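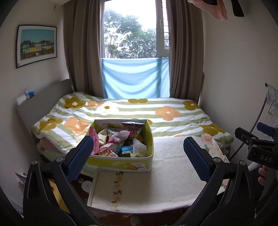
March 6, 2024 — carton board, humidity creep, batch 2

Picking up from where I left the last page. Flemondale board only today, the Stemdale stuff still hasn't cleared receiving. Ultan has chased twice.

Conditioning chamber back up after the humidifier fault. Set to 23 C / 50% RH, let it sit overnight, logger flat by morning. Drifted a little when the door was open too long (me). Wait twenty min after any door opening before pulling blanks.

Printed retail cartons go in as well this round, same as the plain blanks. Cut panels from the front face, avoid anything within a finger's width of a score line. Grain direction on the printed ones is a guess until you tear a strip — mark it in pencil straight away, I mixed up two last week and had to bin the pair.

Box compression, plain blanks, empty, flaps taped:
peak 702 N on the first good one
second slipped on the platen, ignore
third 600 N, buckled low on the long panel, not at the corner like the others

Don't like the spread. Kevin thinks glue flap. I think the crease on that one was over-driven, you can see the liner cracked along it. Kept it, it's on the shelf over the sink with a tag. Please don't flatten it for recycling.

Creep rig: dead load 213 N, started after lunch. Dial gauge zeroed with the top plate on. Gauge sticks a bit on the way down, tap the stem lightly before reading. Readings so far all in the blue binder, not copying them here. RH stays at 50 for the first day, then up to 80 and leave it alone. Whoever is in first tomorrow take a reading before the lights and kettle and everything else, and write the actual time, not "morning".

Zivell adhesive — new tub is thicker than the old one. Lot label half washed off, I make it 2542 but check the invoice. (Checked, invoice says 2,542, fine.) Stirred for five min, still stringy. Thinned nothing. If it's no better tommorow we use up the old tub for this batch and start the new one clean on batch 3, I don't want both in one data set.

Keogh called re the load cell calibration. Can't get out to us until they have the spare part. Last cert was August so we're still inside the year, but the 600 bothers me. Will run the check weights again before anything else goes on the machine.

Ultan Gallagher wants moisture content by oven drying, not the meter. Fair enough. Tins are weighed and numbered, bottom drawer. Oven at 105, lids off, lids under the tins so they don't wander. Cool in the desiccator — the silica is pink again, needs regenerating.

To do
— check weights
— tear strips on rest of printed cartons
— ask Kevin Gallagher which crease rule he used on the third blank
— more masking tape, the cheap roll leaves fibre behind
— enter compression curves in the spreadsheet, the origional one not the copy on the desktop

Creep gauge last look before locking up: still moving, slowly. Left it running.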